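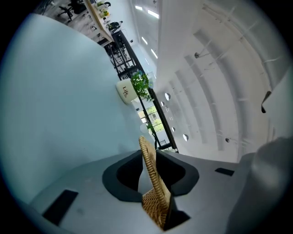
*The rim of a wicker piece in the jaw of a hand-held gripper, with a potted plant on the table behind.*

**Vamska members visit Grandow**

2019-06-07

Seven members went to the open day at Grandow's office on Sepúlveda. The visit had been on our list since February, when the first date fell through. Grandow works on teaching robots to handle ordinary household objects, and most of the day was given over to showing how the teaching material is made.

We signed in at the front desk, left our coats and were taken up to the work area. It is one long open office with rows of desks, and the demonstration table is out among them. Staff went on with their own work while visitors stood and watched, and you could walk over and ask things between takes.

The method is simple to describe. A person picks up a gripper in each hand and does a task at the table. The grippers carry cameras, and the recording shows each movement from close to the object. Later the recordings are used to train a program that will run a robot arm with the same kind of fingers. The idea is that a robot can learn from a person doing the job without the robot being there at all.

The task we watched was moving and straightening a wicker organizer. Several of us had expected metal parts or boxes, the sort of thing you see in videos of factory robots. Wicker was picked for the opposite reason. It gives a little when you squeeze it, the weave is uneven, and the rim is round, so the fingers can slide along it. A hard plastic box of the same size had been used over the winter, and the presenter said it had become too easy to be of much use. 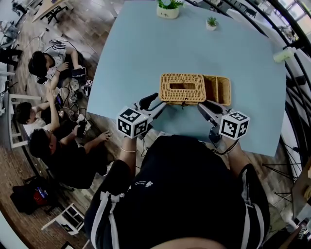
*Working with a gripper in each hand. The white cubes on the outer sides carry printed square markers.*

The printed cubes got the most questions. Each face has a black and white pattern, and a camera that sees the pattern can work out where the cube is and which way it is turned. The cube is fixed to the gripper, so the position of the gripper follows from that. If a cube goes out of view for too long, the take is thrown out. We were told that this is the most common reason for losing one, followed by someone bumping the table.

A take of this task is short. The person starts with both grippers away from the object, closes in, does the move, lets go and backs off. Then the organizer is put somewhere else on the table and it starts over. The start position is changed on purpose every time. If the organizer always began in one spot, the program would learn that spot and fail anywhere else. The plants on the table get shifted now and then as well, so that the program does not come to depend on them.

Grandow has 3,000 takes of the wicker task so far and plans to keep adding to them through the summer. We asked how many would be enough and got a fair answer, which was that they don't know yet. They train on what they have, test it on an arm, look at the failures and record more of whatever went wrong. At the moment the weak point is the divider between the compartments. The program sometimes goes for the divider when it should go for the outer rim.

After the talk, visitors could try the grippers. Two of our group took a turn. Both found them heavier than expected and both had trouble judging how hard they were squeezing. You don't feel the wicker the way you do with your fingers, and you have to watch it to know you have a good hold. The person showing us said new operators usually need a few days before their takes are worth keeping, and that going slowly helps more than anything else. Fast moves blur in the recording.

There was some discussion of the work itself. One member, who spent many years on an assembly line, asked about sore wrists. Operators at Grandow change over every 2 hours and do something else for the next stretch, such as checking recordings at a desk. The table height was also raised in the spring after complaints. We thought it was good to hear this talked about openly.

The cost question did not get far. The grippers are made in-house from printed parts and bought electronics, and no price was given. Anyone hoping to build a pair at the Etside workshop should know that the printed body is the easy half. Getting the camera timing to agree between the left and right sides took Grandow most of a year.

We also asked what happens to pictures of people who walk through the room. Faces are blurred before the recordings are used for training, and visitors were told about this at sign-in.

Coffee was served downstairs. The return bus was late, and those of us who had parked at Etside got back after the gate had closed and had to ring for it to be opened. For the next outing we will ask for the later closing time in advance.

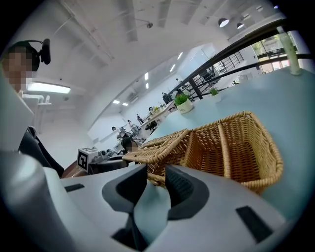 **Is another visit planned for members who missed this one?**

Grandow has offered us a place at its fall open day, and the sign-up sheet will go up at Etside once we have the date. Group size will be small again, with first choice going to members who were on the waiting list this time.

If you go, wear shoes you can stand in for the whole visit, as there are few chairs near the table. Leave large bags in the car. Bring your questions written down if you can, because the talk moves quickly and the presenter takes questions as they come up.

The handout from the visit is in the Vamska folder in the reading room. It has a diagram of the gripper and a page on how the square markers are read. Please return it to the folder when you are done.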